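Home | Boards | New Posts | Members | Search

Posted in: Student Robotics > Team Projects > Grippers & Manipulation

Shirt folding for our club's spring project, need opinions

foldedcorner
Hi all! I'm with the Hanar robotics club and we've signed up for the laundry task at Perari this year. The plan is to record lots of folds with hand-held grippers, one in each hand, and train on those. My job is writing the instructions for whoever's folding, and I'm already stuck on step one. How much of a mess should the shirt be in at the start? We've been using a mustard-yellow one on a bamboo mat. We've got 40 decent folds so far and I'd love to fix the rules before we do more.
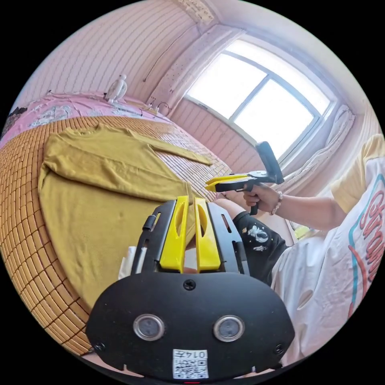

Re: Shirt folding for our club's spring project

lungu_lad
Start flat! We did towels at Lungu in January and went straight to crumpled piles, and it was misery. Get the sleeves out to the sides, front up, and only worry about the fold. You can add the messy starts later.

tinbeetle
Gotta disagree with lungu_lad. If every recording starts with a perfect shirt, your model only knows perfect shirts. Who's going to lay it out at the competition, your mom? Mix them from day one.

foldedcorner
Ha, the rules say a judge drops it from a basket, so no moms. Relu Ardeleanu (our team lead) is on tinbeetle's side, but I kind of like having a flat set too. I'd call this one flat enough, wrinkles and all:

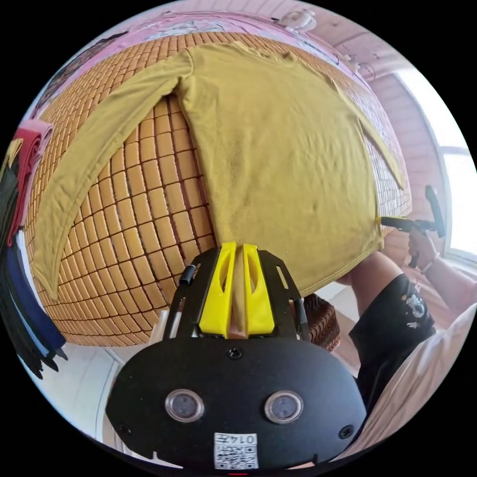

Mustard shirt, front side up, sleeves out

lungu_lad
Yeah, that's what I mean by flat. What order are you folding in? Please say you picked one order and wrote it down.

foldedcorner
Um. Sort of? Gheorghița Neagu folds in half first and I do the sleeves first, so right now we have both. We also keep the rest of the clothes stacked up on the bed, and I go back and forth on whether that's good variety or just clutter.
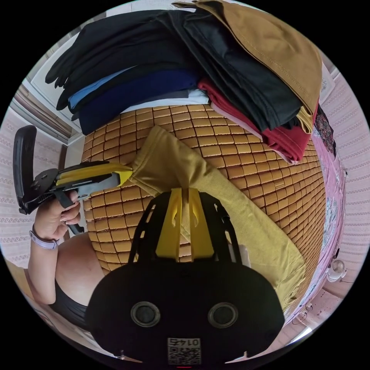 Re: Re: Shirt folding (background clothes)

tinbeetle
Leave the stack there. Move it between sessions and swap the colors around. I'd worry a lot more about the two folding orders, that'll hurt you.

lungu_lad
OK, on that one we agree. Pick one order and throw out the other half, even if it stings.

foldedcorner
Noooo, that's 27 of Gheorghița's! Fine, I'll ask her. Other question: how hard do you all grab? I tend to get a big wad of cloth between the fingers, and then letting go neatly is a pain. 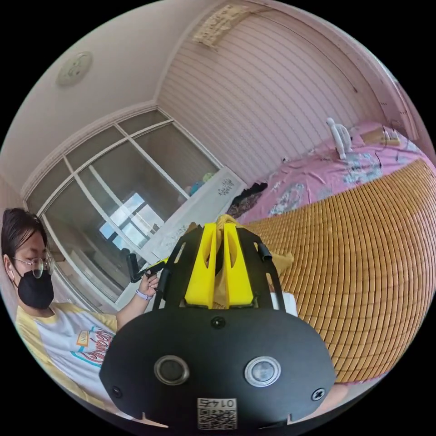 I've tried pinching right at the hem and it's slower, but I think the folds come out neater. Relu says speed doesn't count in round one anyway, so maybe I'm fussing over nothing.

tinbeetle
Pinch small. Wads are fine for picking up off a pile and terrible for folding.

lungu_lad
Eh, I'd keep a few big grabs in there. The dropped shirt has to get untangled somehow.

foldedcorner
Going with small pinches for the fold and anything goes for the pickup. Sleeves first, sorry Gheorghița. Will post again once we've trained on it.

Recent topics
- Ornevthorpe beginner kit: worth it for a school club?
- Perari rules thread, round one
- Towel folding notes from Lungu
- How do you label failed grasps?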